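Print this page | E-mail this page

Motion Planning for a Two-Arm Microplate Workcell
Student Project Report, Laboratory Automation Software
Drilto Project Team, June

Summary

The Drilto project developed planning software for moving microplates between fixed holders on a shared worktable. Work was carried out entirely in simulation. The planner completed 71 of 90 transfer trials without a collision or a missed grasp. The remaining trials are discussed under Results.

Background

Lillberg, the teaching laboratory that sponsored the project, programs its arms by recording positions by hand. Each change to the table layout requires the positions to be recorded again. The sponsor asked the team to produce a planner that reads holder positions from a layout file and computes the arm motion from them. A second requirement was that the planner account for a neighboring arm whose reach overlaps the first.

Method

The software consists of a scene loader, a path planner, and a task sequencer. The scene loader builds collision shapes for the arms, table, frame, and holders. The path planner, named Dristow, searches in joint space and then smooths the result. The sequencer divides each transfer into approach, grasp, lift, travel, and release steps, and it reserves shared space for one arm at a time.

Approach moves are restricted to a straight vertical line over the holder. Early versions allowed a free path down to the grasp point, and the gripper often struck the rim of the holder.
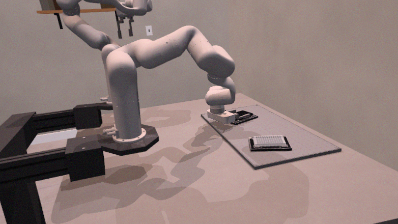 Figure 1. Simulated workcell with the foreground arm lowered at the first plate holder. The second holder carries a multiwell microplate.

Each trial began from a random joint position and used one of 7 table layouts. A trial was counted as successful if the plate was seated in the target holder and no collision was logged. Planning time was recorded but was not used in scoring.

Results

Of the 19 failed trials, 12 were grasp failures in which the gripper closed at a small angle to the plate. The cause was traced to rounding of the holder rotation in the layout file, and a correction has been submitted. The other 7 ended when the planner reached its time limit while the second arm held the shared space. Median planning time was 1954 milliseconds.

Limitations and Further Work

The simulation treats plates as rigid and does not model liquid. Results should not be applied to filled plates without further testing. The team recommends that the next group replace the fixed space reservation with one based on time, and that the layout file format be reviewed with the Wanyama student group, which maintains the import tool.

Copyright Drilto Project Team. All rights reserved. | Contact | Back to top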